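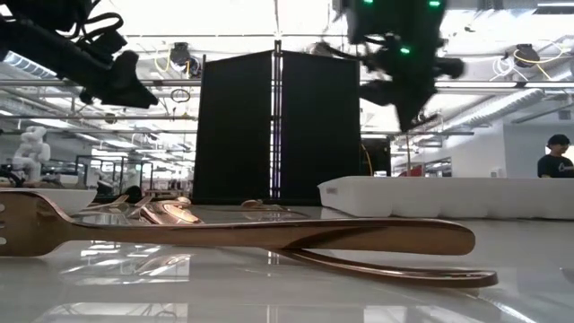 Copper-toned flatware on a white tabletop.

Skolmont's supper club is back, and it's bigger

Oct 5, 2020

Get your appetite ready, Skolmont! The Long Table suppers start up again this month in the old feed store on Cuautle Street, and after a summer of wondering whether we'd see them at all, the news had people honking as they drove past the sign.

The suppers will run through the winter, with two seatings a night and a new menu every time. Tables are spread well apart (the feed store is huge, so there's room for it) and the big loading doors on the alley side will stay open as long as the weather lets them. Bring a sweater. Bring two if you're booking the late seating, that alley catches the wind off the river.

Gastis, the little kitchen that used to cook out of the back of the bakery, is handling the food again. If you went last year you'll remember the squash soup with the fried sage on top, and yes, it's returning! So is the braised lamb. The cooks have also been working since August on a run of dishes built around whatever the valley farms have too much of, and right now that means peppers, late corn, plums and more cabbage than anyone knows what to do with. I tried a cabbage pancake with plum sauce at the tasting and went back for another before I'd finished chewing the first one.

There are 4 courses at each supper, plus bread. A vegetarian version of the whole meal is available if you ask when you book, and the kitchen can work around most allergies with a couple of days' notice. Kids are welcome at the early seating and get smaller plates of the same food, which went over well last year, even the beets.

The money side is good news too. Last season's suppers brought in $3,915 for the school lunch fund, and that covered every unpaid lunch balance at the elementary school with some left over for the middle school. This year the whole amount will be split between the lunch fund and the food pantry on Mill Road, where the line has been a lot longer since spring.
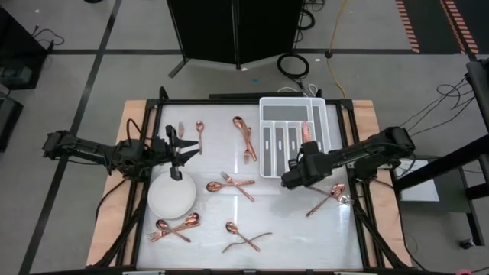 Setting up a dining room in a building that once held chicken feed takes some doing, and the folks at Prokomance, the hardware and housewares shop across the street, have pitched in with paint, lamps and a pile of folding chairs. The floor has been scrubbed and sealed. The old scale is still bolted down by the door and it still works, so you can weigh yourself on the way in and again on the way out if you dare. There's finally a proper coat rack. The restrooms have hot water now, and anyone who came last January will be thrilled about that.

Music is a maybe. The fiddle players who sat in last season would love to come back, and the plan is to put them out on the loading dock with a heater so the sound drifts in through the doors. If it rains hard there won't be any music, but supper goes ahead either way.

One change to know about: there are no walk-ins this season. Every seat has to be booked ahead, in groups from the same household where possible, and the largest group they can take is eight. You can sign up at the Prokomance counter or by calling Gastis in the afternoon, when the kitchen phone is most likely to get picked up. The price is the same as last year, with a pay-what-you-can jar for anyone who needs it, no explaining required.

Takeout is new, and I think it's going to be a hit. Each supper will have a batch of boxed meals ready for pickup at the alley doors before the early seating. They're meant to be reheated at home and come with a card telling you how. The soup travels beautifully. The lamb might be even better the next day.

Parking is in the gravel lot behind the grain elevator. Please leave the spaces on Cuautle Street for people who can't manage the walk, and watch your step by the tracks, where the light has been out for weeks.

Seats for the first supper were going fast as of this morning, with more room at the late seating than the early one. See you there!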